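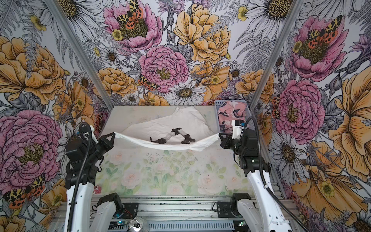 The two-arm cell at Todley, with a strip of white fabric held between the grippers.

Zwahlen laundry cell: open day review

The invitation promised "a working domestic laundry assistant", so on a wet Tuesday in May I drove to the Esley unit on the Todley industrial estate to see one work. I run a small holiday-let linen service and I fold a lot of sheets. I would happily hand the job over. I came home with a brochure, a tote bag and no plans to spend any money.

The Zwahlen is a pair of white arms bolted to a slotted aluminium rail, facing a table with walls on three sides. Each arm ends in a black gripper with a triangular finger. Esley has papered the walls with peonies, daisies and tiger moths, and the tabletop has faint pink roses on it. When I asked why, I was told that homes have patterns in them and the arms need to cope. Fair enough. My own worktops are plain grey, and I'd have liked to see it on plain grey as well.

We were let in ten at a time, and my slot was the second of the morning. The demonstration was meant to have three parts: pick up a piece of cloth, stretch it out, fold it and put it down. (That is four, but the brochure says three.)

Picking up was better than I expected. The grippers found an end each on the second go and lifted the strip clear of the table. They didn't drop it, and they didn't snatch. Anyone who has watched older machines paw at a tea towel will know that's some progress.

Stretching was the part the presenter was proudest of. The ends come up tight and the middle hangs in a shallow curve, and then the arms wait. And wait. I timed one attempt from first grip to finished fold at 80 seconds, for a narrow strip of plain fabric. I can do a double fitted sheet in less than that while on the phone to a guest about the boiler.

The fold was where it went wrong. One attempt came out square. The next was a loose roll with a tail hanging out, and the presenter tidied it by hand while talking about something else. I don't mind a machine failing in front of me, but I do mind the hand.

There was also a grey plastic basket in the back corner, full of pink patterned clothing. I assumed we would get to it. We did not. A woman beside me asked whether the arms could take a garment out of a full basket, where everything is tangled up together, and was told this was "very much on the roadmap". For anyone with real washing, the basket is the whole job. A single strip laid out on a clear bit of cloth is the easy end of it.

Noise: low, a sort of whirr, with a click when the grippers close. You could have it in the next room and not mind. The hoses are another matter. They loop up over the grippers and run back down the arms, and I kept expecting one to catch. It never did while I was there, but I would want a cover on them before letting a child or a cat near it.

Then the figures. The brochure says the Torau software was trained on 1,270 practice folds and that 632 of them were "fully successful". I did that sum in the car park. It is a shade under half, and it is printed in bold as though it were good news. I asked what counted as successful and got a long reply about tolerances. There is no price yet. Hire is talked of, with a minimum of nine months, and Esley would want to send someone to set it up and line the walls.

The good: gentle with fabric, quiet, grips well once it has found an edge, and the staff were pleasant and mostly straight with their answers. Parking was easy.

The bad: slow, uneven at folding, never shown with a full basket, and far too big for a utility room. You would need a spare corner and a solid bench.

I'd go again next year if they'll let the visitors bring the washing. I asked whether I could leave a pillowcase for the afternoon session and was turned down, politely.

Two stars out of five, one of them for the grip.

Recent reviews
Rotary irons for small lets: three compared
Is a heated airer worth it in a cold hallway?
Folding boards, cheap and dear
Linen trolleys that fit through a cottage door
Window-cleaning robot, six months on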